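Robot Manipulation Lab, Week 6
Notes on the two-arm brick exercise

Read these before you start on the Condham station. They are shorter than last year's, which promised a good deal more than the lab delivered.

The task sounds trivial: two arms, a few toy bricks, one small stack. Last March a group reported that their setup had "learned to assemble." When we moved the bricks to the other half of the table, it assembled nothing. What they had was a replay of one motion that happened to end in the right place. Please don't hand in the same claim with a better plot. 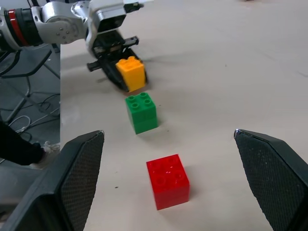
Fig. 7. Wrist view from one arm, fingers open around the red brick. The other arm holds the yellow one, with green standing between.

Look at how little the wrist view gives you to judge depth. The red brick looks larger than the others mostly by being nearer. A policy trained on this view alone may use apparent size as a stand-in for distance, and it will do fine until you swap in a bigger brick. Shadows are the other trap. They move with the gripper and the lights, and a network will happily use them.

The Tolivov handout says 1000 demonstrations are enough for this task. Enough for what? It never says how far the start positions varied. I would trust a much smaller set with honest variation in it, and I would still want to see the failures.

For your report:
Run 8 trials from start positions you did not train on. Write them down before you run them.
Count a grasp as good only if the brick is still held after the lift. Touching it is not grasping it.
Report every trial, including the ones you stopped by hand.

"It worked most of the time" will get no credit — give the number.

Reports go in the Caldeira folder before the next lab.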